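Sestow Folding Bike Lock, Two Months of Daily Use

I ride to work in Andonbridge four days a week and leave the bike at a public rack outside the transit center. My old cable lock had started to fray, so in March I bought the Sestow folding lock in the longer size. It comes with 2 keys and a frame bracket.

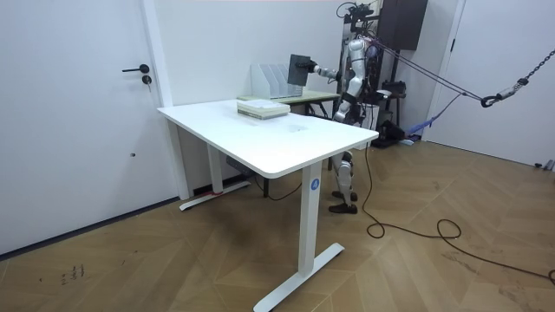 FIT AND MOUNTING

The bracket bolts onto the bottle cage mounts. My frame has them in the usual spot on the down tube and the bolts in the box were long enough. It took 14 minutes with a hex wrench, most of it spent moving the bottle cage to the seat tube. There is also a pair of straps for frames without mounts. I tried them for one ride and the lock slid down toward the cranks, so I went back to the bolts.

The bracket does not rattle on smooth pavement. On the brick section of Rweyemamu Street it does, a little. A strip of old inner tube under the lock fixed most of that.
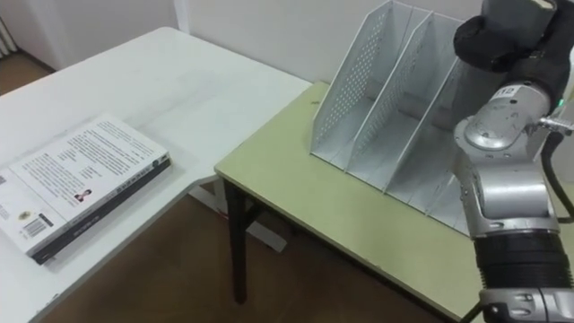 AT THE RACK

Unfolded, the lock goes around the frame, the rear wheel and a standard U-shaped rack. It will not reach the front wheel too. On the older wave racks by the library I had to back the bike in to get the ends to meet.

The key turns both ways and the cylinder has a sliding dust cover. The cover is small and hard to move with winter gloves on.
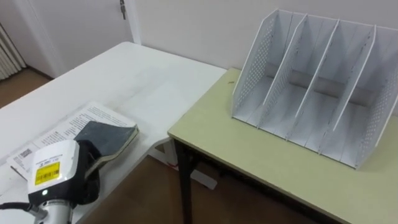 I also own the Trutement U-lock, which costs less and feels more solid in the hand. It has no good place to sit on my frame, so it rode in my bag and I left it at home more than once. The Sestow stays on the bike. For short stops in daylight I prefer it. For a full night outside I would still use the U-lock.

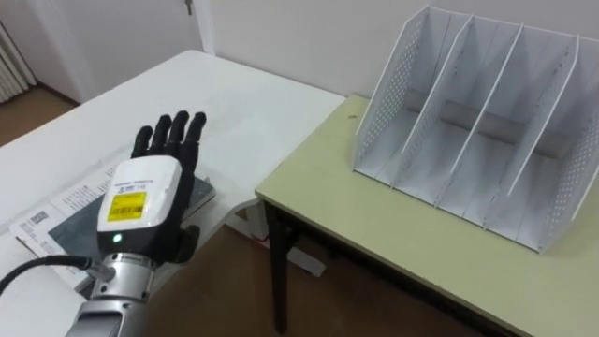 After two months the coating has worn through at one of the joints. The joints themselves are still tight. I put a drop of oil on each one after a wet week and they fold the same as when new.

Rating: 8 out of 10. One point off for the dust cover and one for the straps.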